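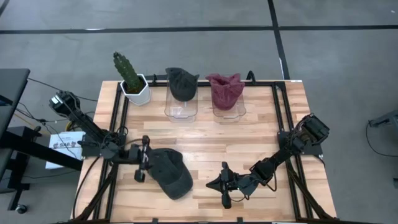

EQUIPMENT AND BUDGETS

Planning a second two-arm bench: questions for the lab manager at Undwood

May 1, 2025

Undwood runs its manipulation work on table-mounted pairs of arms and has asked for money to build a second bench in July. We spoke to the lab manager, who prepared the request, about what went into it.

The arms were the easy part. "You get two quotes, you compare payload and lead time, and you pick one," the manager said. "Drovmont quoted a shorter lead time and Marsden quoted a longer warranty. We took the warranty." What the first budget missed was everything attached to the arms. Brackets, spare servos, cable and fasteners were entered as one line of $200. The real figure at year end was $567.

Gripper fingers now have their own line. The lab works largely with soft goods, caps and knit beanies among them, and a parallel jaw has to close on a thin brim or a fold of fabric close to the tabletop. "Fingers touch the wood. They wear, they bend, you replace them," the manager said. "I budget by the pair and I order before we run out."

Props are costed too, at $265. That covers hats, clear display stands and items for the back of the table, such as a potted cactus. Purchasing queried the amount. The manager's answer was that a task written around a particular hat and stand needs duplicates of both, as retail stock changes from season to season.

On the frame, the lab stayed with black aluminum extrusion. A welded base was priced and came in lower, but it could not be altered after delivery. "We have moved the arm mounts four times. On extrusion that's an afternoon with a hex key."

Floor area caused the most argument. The original plan allowed for the tabletop and nothing else. The new one includes the desk, the cable runs and a taped boundary, and it nearly doubles the space requested. The manager would also like the cables off the floor. Overhead trays were quoted at $373 by Briraretti, installation extra, and that item is still awaiting approval.

Asked what should be settled before any order is placed, the manager listed power circuits first and storage for spares second. "Then check the door width. Our first tabletop went back down the stairs and came in through the loading dock."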